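Notebook, table station, December

Started at 9:40, stopped a little after noon. Goal for the session was to get the two-arm pick script running from the shared laptop for the spring class project, and to settle which objects the students get in the first exercise.

Firmware on both hands is the Zurholm build from last month. I left the wrist limits alone. Joint speed is capped at 40 percent in the config file and should stay there until everyone has done the safety sheet. The old config is saved in the Kasarham folder under the same name with "old" on the end.

The first exercise is reaching only. Arms go from rest to a hover over the cloth, hold, and return. Grasping starts in the second exercise. Candidate objects are the navy box, the water bottle, the black kettle, the light blue box and the Oreo package. The kettle handle will be hard for beginners, so I would hold it back for the bonus task. 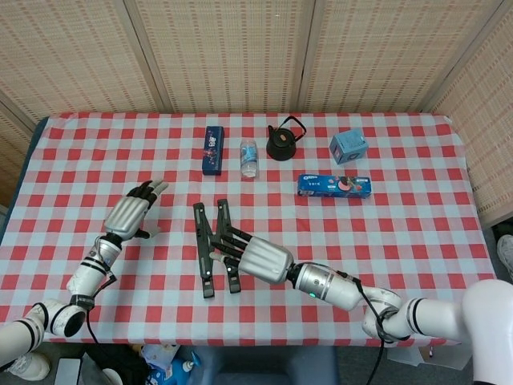
Ran the reach script 16 times with the default rest pose. The left arm was fine on all of them. The right arm came back short on the last two, and the log shows the elbow target being rounded in the conversion step. Changed that line and pushed it to the Jullik branch. Needs a second pair of eyes before it is merged.

Log from the morning is 797 lines, most of it the repeated network warning. It can be ignored for now but it makes the file a pain to read.

For the two-hand exercise we want something both hands have to approach together. The black metal stand with the two slotted bars is a good candidate: one hand to each bar, close at the same time, lift a little, put it back. The objects stay in their row at the back so the teams also have to keep clear of them. 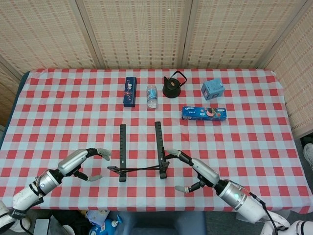

Chiu Robotics Club, Manipulation Project Team

Open question is how far apart to set the hands before closing. I put 266 mm in the script as a starting value. Teams can tune it, but they have to write down what they changed and why. Last semester we got three versions of the same file and no notes.

The checkered cloth stays for the class. It does creep toward the front when a hand drags on it, so check the wrinkles before each run and pull it flat with the arms parked.

To do:
Merge the rounding fix once it has been read
Quiet the network warning
Write the sheet for exercise two, one page
Ask for up to two more bench slots before finals
Charge the spare laptop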